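Tuch auf Seifenschale legen: wie zeigt man das mit Handgreifern?

Wir nehmen gerade Vorführungen mit zwei Handgreifern auf. Aufgabe: ein blaues Tuch und eine Seifenschale auf dem Holztisch, das Tuch soll am Ende über der Schale liegen. Bisher haben wir 21 Durchgänge. Beim Training mit Talpur greift die Policy das Tuch ordentlich, bleibt danach aber oft mit offenen Backen stehen. Liegt das an der Art, wie wir vorführen?
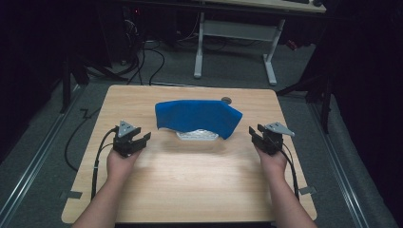 Forum der Arbeitsgruppe Zweihandgreifen, Luneo

Wir führen beide Hände gleichzeitig. Der Tisch bleibt immer an derselben Stelle, nur Tuch und Schale werden versetzt.
Eingestellt von kaltstart_b, 10. Mai 2022

mirabelle7
21 ist für Stoff zu wenig. Wir hatten bei einer ähnlichen Aufgabe 420 und die ersten brauchbaren Ergebnisse erst spät. Zum Stehenbleiben: Schaut euch an, wie lange ihr vor dem Zugreifen wartet. Wer mit weit offenen Fingern über dem Tisch überlegt, bringt der Policy genau diese Pause bei.
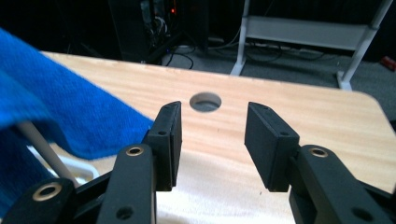 In Kaltgate kann man Anfang und Ende jeder Aufnahme beschneiden. Pausen in der Mitte muss man von Hand suchen, das dauert bei uns bis zu 20 Minuten pro Sitzung. Besser gleich flüssig vorführen und misslungene Durchgänge neu machen.

nordlicht_k
Bei uns war es die Kalibrierung. Nach dem Neustart stimmte die Öffnungsweite am linken Greifer nicht mehr. Prüft das zuerst.

Und fangt nicht immer gleich an. Tuch mal glatt, mal zerknüllt, Schale mal nah, mal weiter weg.
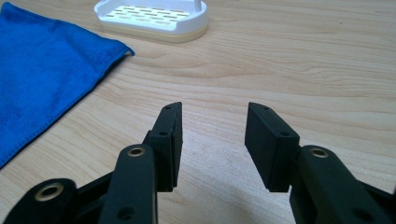
Wir ändern die Lage alle 2 Durchgänge und schreiben sie mit in die Liste. Mit Starden ging das Sortieren danach einfacher.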